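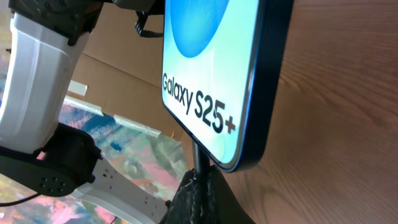
Gripper finger catches the phone stand, how do you set the approach?

Posted by olta_bench

Small arm, white finger plates with the row of holes, phone on a black stand. Job is to close on the rod and shift the stand over. Finger keeps touching the base before it gets to the rod. Not every time - maybe when the arm has been running a while? Re-homed it twice, no change. Speed is at 5 percent so its not that. Anyone run something similar?

Bergþóra Thoroddsen

Your approach height is too low, or the finger is loose on its mount. Check the finger first. Power off, wiggle the tip. If there's play, tighten both screws and re-teach the grasp point, old one is no good after that.

Then add a waypoint 7 mm above the base, come in level, close. Don't come down at an angle onto a base that spreads out like that. Also look at the cable at the gripper, give it slack thru the whole wrist turn. Ours pulled tight at one pose and dragged the wrist down a hair. Took me 3 evenings to find.

Grusik

had the same, bought a taller stand

mondix274

What Bergþóra said re the waypoint. Would also tape the base down while you teach, then pull the tape after. And mark where the stand goes - if it creeps between runs you will chase the wrong fault all febuary like I did. Post your joint values if it still hits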